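Right, it's 11/13/19 and I've finally finished writing up my sourdough rye notes, so settle in, this is going to be a long thread. Kettle on, mute me if you must.

For anyone new - I've been baking from the same starter for 3 years. It's called Fiklow. No, I can't remember why. I think it was a typo in a text message and it stuck, like most things in this house.

So. Rye. I avoided it for ages because the first one I ever made came out like a paving stone. I used it as a doorstop for a week, which made everyone laugh, and then I sulked and went back to white loaves.

What got me started again was my aunt's recipe card turning up in June, in the back of a cookbook I'd bought for the pudding chapter. Her handwriting, her spelling, gravy on one corner. It says "rye, the good one" across the top and almost nothing else of any use.

Actual instructions on the card: mix, leave, shape, leave, hot oven. That's the lot. There's a flour weight (500 g) and a time that might be 40 or 90, depending how you feel about her nines.

First thing I had to learn all over again is that rye dough isn't like wheat dough. You don't knead it so much as argue with it. It's a paste. It sticks to your hands, the bowl, the tap, the dog's ear if he gets close enough.

Wet hands, wet bench, wet scraper. I keep a mixing bowl of water beside me and dunk everything. Flouring your hands makes it worse! You end up wearing gloves made of bread.

The flour is where I went a bit silly. I tried the supermarket one, then a bag from the bulk place at Sandoval, then a stoneground one from a mill out at Pronstead that smelled like a paddock after rain. I loved it straight away.

The Pronstead one soaks up far more water than the others, so if you swap flours in a recipe do not just keep pouring the same amount and hope. I did that twice. First one cracked right across the top like a dry creek bed, second one was soup because I overcorrected.

For the coarse flour I've landed on 500 g flour to 500 g water, not counting what's in the starter. For the supermarket stuff I drop the water back until it looks like thick porridge. Wish I could be more scientific than "porridge" but there you go.

Salt goes in last. I once left it out completely and served the loaf to visitors, and they were so polite about it that I didn't find out until I had a slice myself the next morning. Mortifying.

Temperature, which everyone asks me about. My kitchen faces south and it's freezing until nearly summer, so a starter on the bench just sits there looking at me. The warmest room is the one at the other end of the house, so in winter the bowl lives in there with a towel over it.

I did try one of those proofing boxes, a Noven. Borrowed it for a fortnight. Lovely bit of kit, does exactly what it says, takes up the same amount of bench as a microwave. I gave it back. My bench is the width of a chopping board and I wasn't giving up the toaster.

Anyway, it needs a few hours in the warm and then you wait. I'm terrible at waiting. I check it, I poke it, I wander off and fold something, I come back and poke it again.

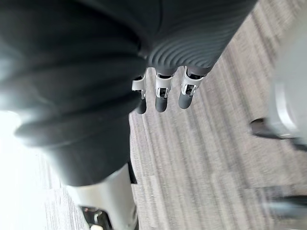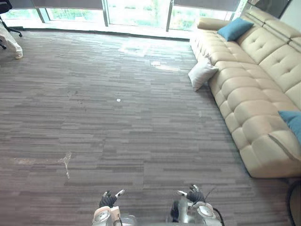
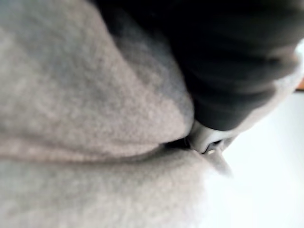 Where was I - the poking. Stop poking it! With wheat you can do the finger test and see if the dent springs back. Rye doesn't really spring, it just keeps the hole you made and resents you.

What you want is little pinholes across the top. I dust the surface with flour when it goes in the tin, and when the flour starts cracking into islands with tiny holes showing between them, that's your moment. Miss it by an hour and the top will sink in the oven.

Ask me how I know. I fell asleep in front of the cricket highlights and woke up to a loaf with a valley down the middle. Tasted fine. Looked like something had sat on it.

Tin, by the way. Always a tin. I know there are people who shape a beautiful free-standing round of 100% rye and I salute them, but mine slump into a cowpat every time. Grease the tin properly, right into the corners, then grease it again.

The tin I use was my mum's and it has a dent in one end, so every loaf I make comes out with a little dimple. I've grown very fond of the dimple. When I used a new tin at a friend's place the bread looked like a stranger.

Oven as hot as it'll go for the first bit, then turn it down and leave it far longer than you think. My aunt's smudgy number is definitely a 90, I've decided. At 40 minutes it's still glue in the middle.

If you have a thermometer probe, use it. I go by the sound when I tap the bottom, plus the smell, which changes from sour to a sort of toasted malt. My oven light has been broken since before I moved in so looking through the door gets me nowhere.

Now the hardest part of the lot. You can't eat it. You take this gorgeous dark brick out, the whole house smells amazing, and you have to wrap it in a tea towel and leave it alone until tomorrow. A full day! Two is better.

If you cut it warm the knife comes out with a grey smear on it and you'll think you've failed. You haven't, it just isn't finished. The inside is still setting. I ruined three perfectly good loaves before I believed this, and I'd been told by several people.

Cost, for those of you who keep asking whether it's worth it. I worked out a loaf with the stoneground flour comes to a bit under what I'd pay at the bakery, not counting power, and I'm not going to count power because I don't want to know.

It does keep though. Wrapped up in a cupboard it's still good after a week, and by day five it's hit its peak I reckon. Slice it thin. Thinner than that. Butter thicker than the bread is the correct ratio and I won't be taking questions.

Things I've put on it this month: butter and salt, sardines, leftover beetroot, sharp cheddar with the hot pickle from the market, and one time peanut butter and honey standing at the bench at midnight. That last one was magnificent.

I've also started putting caraway in half of them. Opinion in this house is split and feelings are running high. I make two small ones now and mark the caraway loaf with a line scratched down the flour so there are no accidents.

Someone asked about adding molasses for colour. I tried it! A spoonful is nice and makes the crust go nearly black. Two spoonfuls and it starts to taste like gingerbread that's lost its nerve. Stick to one, or try a bit of strong cold coffee in place of some of the water.

Stale ends - don't chuck them. Blitz them, fry the crumbs in butter until they're crunchy, and put them on pasta or on stewed apple with a bit of cream. My grandmother did the apple one and I'd forgotten all about it until I was standing there with a bowl of crumbs.

Feeding Fiklow on rye as well as white has perked it up no end too. It used to take all day to rise and now it's over the top of the jar by lunch if I'm not careful. I've moved it to a bigger jar with a saucer underneath after what happened to the cutlery drawer.

If you want to have a go and you haven't got a starter, I've got plenty. Local people only please, I tried posting some once and it went everywhere. Bring a clean jar and come round the side, the front doorbell doesn't work.

Recipe as it stands, for the people who scrolled straight down here: 500 g coarse rye, 500 g water, a big scoop of lively starter, two teaspoons of salt. Mix to a paste, greased tin, wet spoon to smooth the top, dust with flour.

Warm spot until you see pinholes. Screaming hot for 15 minutes, then turn down to moderate for another 75. Out of the tin, cool on a rack, wrap in a tea towel, hide it from yourself until tomorrow.

Next one I'm trying is with sunflower seeds soaked overnight, which I've got in a bowl right now. My neighbour swears by toasting them first. I've done half and half and I'll post the slices when I'm allowed to cut it.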